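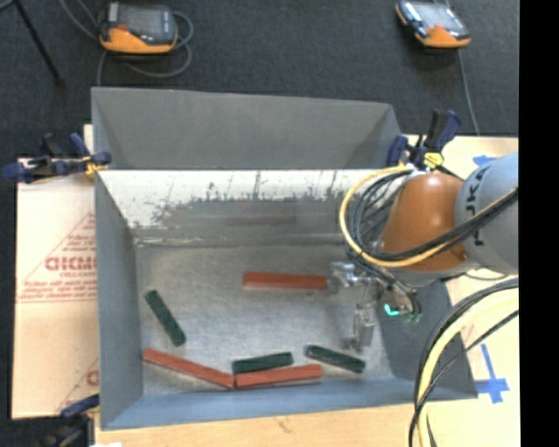 Red and green blocks in the grey bin, gripper over the right side.

June 2024. Set is now 395 episodes, 24 of them new. Wanting Su wants to start training. I'm not convinced. It's the same bin clamped in the same spot, the same two colours, and long always means red. A model could learn "go for red" and we'd score it as understanding size. The March run looked fine too until we swapped the blocks.

Watch the cable loop in front of the arm. I don't trust any episode where it hides a block.

To do: long greens, move the bin, recheck episode 106.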